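Work with us > Calls > Reviewers for the tabletop arm code of practice

Posted in July by Sławomir Laskowska

I'm looking for people who will read a rulebook and then tell me where it's wrong. If you've ever stood next to a robot arm wondering whether you were allowed to reach in and straighten something, please keep reading!

We're rewriting the Brirkex code of practice, the one our operators follow when an arm is handling household objects on a table. The old version grew to 42 pages and I wrote a fair few of them myself, so I can say freely that some are dreadful. There's one rule on resetting the table that contradicts itself halfway down, and the part on cables just says "tidy".

What I'd ask of you: read the draft, come to 2 sessions at Zedow, and try the rules out at a working table with an operator beside you. You'll get a pencil and a printed copy, and I want scribbles all over it. We pay 700 zł for the lot, plus travel.

You don't need to be an engineer. Warehouse staff, lab technicians, safety reps, teachers who run a workshop - all welcome. You do need to be over 18 and happy reading English. If you've worked for Pietrzak on the earlier draft, sorry, I need fresh eyes this time.

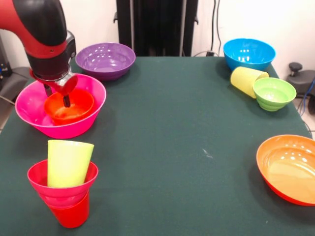 BRUKOW, July - Bowls and cups are where most of the arguments start. When a small bowl is sitting inside a bigger one and the fingers are down at its rim, who may touch the table, and who has to say so first? My draft says hands stay off until the operator calls "clear". Two colleagues think that's too slow, and I'd love to hear what you make of it.

To apply, send me a few lines about yourself and one workplace rule you've always found daft. No CV, please.

Related
Operator wanted, evening shift, Brukow
What we changed in the stop button rules
Notes from the Zedow open afternoon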